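Irkari Table Notes, Gallery 7: Rice Cooker, Plate, Bowl

This page belongs to the Irkari series on laying out a table with masking tape. The earlier galleries dealt with flatware and glasses. Gallery 7 moves on to a countertop appliance with a cord, shown with two pieces of pink tableware. The notes come first and the picture follows them.

Covering

Brown sheeting over the whole working area. Pull it flat from the middle outward before any tape goes down. A wrinkle under a tape line will move the line later, usually when something heavy is slid across it. Lift the cooker to move it.

Grid

Blue tape in straight runs, crossing to form rectangular cells. Lay all the long runs first, then the short ones, and press the crossings with a thumb. Check the corners with a square every 3 cells. Seen at an angle, the near cells look larger than the far ones, so measure on the table and never from a print.

Tape ends curl where they have been cut short or brushed by a sleeve. A small gap in a line does not affect the layout as long as both sides still point at each other. Repair it when the sheeting is next changed.

Rice cooker

Dark gray, rounded rectangular body, set near the center with the long side running left to right. The round steam vent is on the left part of the lid and the control panel runs along the right edge. A glossy lid picks up every overhead light in the room. If the panel has to be legible in a print, move the light before moving the cooker.

The black carrying handle needs clearance on the left. Allow for it when choosing cells, or it will be knocked by whatever is placed next.

Cord

Out from behind the right side of the cooker and away from the tableware. Tape it down only if it refuses to lie flat. The Pandasar layout sheet asks for the plug end to be kept off the grid, and we follow that.

Plate

Round, pink, laid flat across the tape lines. Flat pieces may straddle a line; the rule about staying inside a cell applies to anything that can tip. Record a straddling piece by the cell that holds its center.

Bowl and fruit

Small pink bowl, farther from the cooker than the plate and a little to the right of it. It holds a red and yellowish fruit of the peach kind. A single round piece settles by itself and does not need packing underneath. Place the bowl first and the fruit second.

Color

Pink was chosen for both pieces because it separates well from brown and from blue. White tableware was tried in the Herrero set and gave weaker edges in print. Gray on brown is acceptable for a large object and poor for a small one.

Clearing

Bowl, plate, cord, cooker, in that order. Wipe the sheeting with a dry cloth. A damp one lifts the tape. We replace the sheeting after some 30 layouts, sooner if it tears at a crossing.

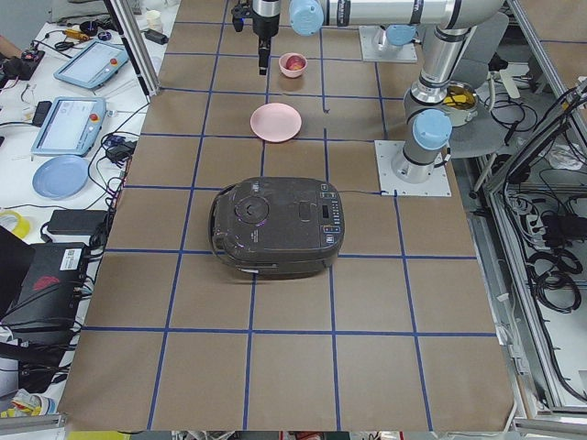

Keep the old sheeting until the new grid has been measured. It can be laid alongside as a template, which saves marking out the long runs a second time.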